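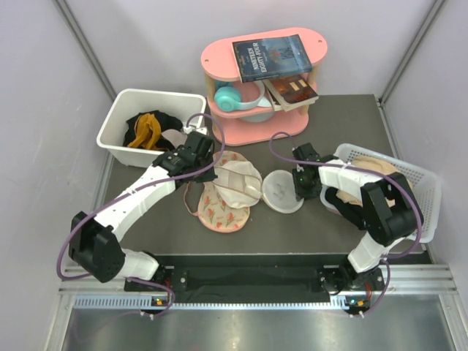 Two arms, one messy table. Tidy-up practice at the Bevside Robotics Club, with the bin on the left, the mesh basket on the right and the pink shelf at the back.

Home | Club News | Gallery | Team | Join Us

Tidy-Up Challenge: Gallery

Posted March 9, 2020

Welcome to our gallery page for the Tidy-Up Challenge! This has been the club's big project since August, and we have loved pretty much every minute of it (even the week we spent chasing one bad connector). The idea came from Radwa Belhaj, who wanted a task that everybody at home would understand right away. Put the cloth things in one place, put the books on a shelf, find a home for whatever is left over. Kids do it before dinner. Getting two arms to do it together is a wonderful, maddening puzzle, and we are hooked.

About the table

The arms are named Ekström and Kisto. Ekström is the one on the left. Both are bolted to the front rail so they can meet in the middle, and that middle is where all the fun happens — plan one path badly and they both want the same spot at the same moment. Younes Tahiri wrote the turn-taking code, which we call Griltum after a typo that stuck. Each arm has to ask Griltum before it crosses the center line. It is a simple rule and it took us 4 rewrites to get it right.

About the objects

We use everyday stuff, and we mix soft with hard on purpose. Fabric is the tough part by far. A book keeps its shape when you let go of it, but cloth folds over, slides and hides its own edges. There is black cloth and mustard-yellow fabric in the white bin, and the pink pad with the orange tulip-like flowers has become a club favorite. Flat things are their own headache. The round lid lies so low on the table that a gripper has to come almost straight down, and a hair too far to one side means starting over. The copy of "Nineteen Eighty-Four" up on the shelf has been read by at least half the team by now!

Our numbers so far

Doaa Saber keeps the run log, and she is strict about it. If a human hand goes into the cell, the run does not count. We have logged 817 pick attempts, and 228 of those were on fabric. Our best full tidy-up came in at 89 seconds, and the cheer was loud enough that the chess club next door came over to see what was going on.

What we're working on next

Zanele Van Wyk is testing softer fingertips for the thin items. Abdelkrim Ouazzani, our coach, wants us to try a handoff, with Ekström lifting a cloth and Kisto taking the other corner so the two can fold it together. We have a sketch on the whiteboard and a lot of opinions. New members are very welcome, and you don't need to know how to code. Come and put things on the table for us to pick up!

Contact the club | © 2020 Bevside Robotics Club | Back to top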